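Slide 4: ownership transfer at Zillstead (Olaia Salcedo speaking)

- Family firm, third generation, 104 staff. Shares split between 2 cousins, with no written agreement until March.
- Valuation was done by Drummond on net assets. Explain why earnings were not used: one customer made up most of the order book.

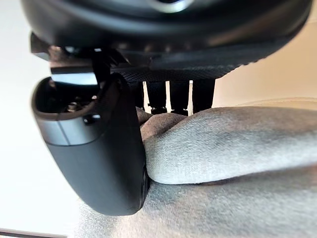
- Buyout is paid in 3 installments. The first has cleared. The bank holds a charge on the building until the last one.
- Pause for questions on tax. Refer detail to Monique Rolland.

Slide 5: who runs what

- Iker Villalobos takes operations, Telmo Cifuentes takes sales. Board meets monthly.

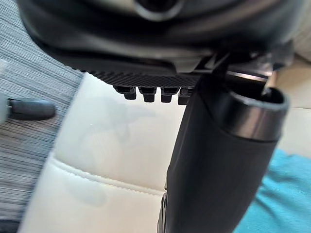
*Black pegs in a row under the ribbed strip.*

- Handout, page 2, has the share table. Go to slide 6.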